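The ferry to Gonder left at seven, and my sister and I were the only foot passengers. She had the urn in a cooler bag because it fit and because the bag had a shoulder strap. I had the thermos and the folder from the council.

Our father had asked to be scattered off the end of the old jetty. He had written it on the back of a power bill, with the date and his signature, and he had got the neighbour to sign it too, as if it were a cheque. The council wanted a form filled in anyway. It cost $28.

"What did they want to know?" my sister asked.

"Time of day. Whether there'd be a crowd."

"What did you put?"

"Morning. No."

She nodded and looked at the water. It was flat and grey and there was hardly any wind, which he would have called good crossing weather. He had worked this boat for most of our childhood, on the ropes first and then in the ticket window, and when they put in the machines he came home with his stapler in a paper bag and set it on the kitchen bench.

After that he fixed things. He didn't charge much. People on the Drurnmont side would leave a toaster or a radio on the porch with a note taped to it, and he would leave it there again a few days later with the note crossed out. When the toasters got too cheap to bother fixing, he moved on to computers. He was past sixty by then. He took a book out of the library and renewed it until they told him he could keep it.

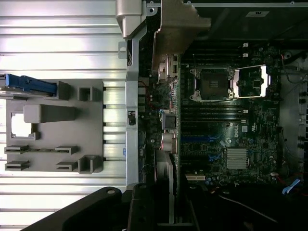
My sister had cleared the shed the weekend before. I was meant to help, but my shift got changed and I didn't try very hard to change it back. She told me about it on the boat, in the order she had done it. The good tools went to the high school. The paint went to the tip. There was a coffee tin with 137 keys in it, which she knew because he had written the number on the lid, along with the word "unknown."

"What did you do with them?"

"They're in the car."

"What are you going to do with them?"

"I don't know. Keep them in the car."

The deckhand came past and asked if we were on holiday. My sister said we were visiting. He told us the bakery at Gonder was closed on Thursdays now, but the pub did eggs from ten. We thanked him. He was maybe twenty, and he coiled the rope the wrong way, or at least not the way we had been taught on the back lawn with the garden hose.

We got in a few minutes early. It was a short walk along the shore road, past the Zamani flats and the tennis court, and neither of us said much. The jetty had a new rail and a sign about fishing limits. The boards were the same. Halfway along I took the bag from her and she let me.

At the end there was an old man with a rod and a bucket. We stood back and waited. He looked at us, and then at the cooler bag, and then he wound in his line.

"I'm not getting anything," he said. "You have it."

"We won't be long," my sister said.

"No rush."

He went and sat on the bench near the sign with his back to us.

I had expected it to take longer. She held the urn and I got the lid off, and we tipped it together, low down, near the steps, so it wouldn't blow. Some of it floated and some of it went straight under. My sister said, "There you go, Dad." I had written something out the night before, but it was in the folder, and the folder was on the boards behind me, and I left it there.

We drank the tea. She rinsed the urn in the sea, dried it on her sleeve and put it back in the cooler bag.

"He'd have found a use for that," I said.

"He'd have put screws in it."

On the way back we passed the man on the bench. He had opened a sandwich and was feeding the crusts to a gull. My sister asked if he was out here often, and he said every day since December, when his wife went into care. She asked what he usually caught. Whiting, he said, if he caught anything.

The pub wasn't open yet. We sat on the step and waited for ten o'clock.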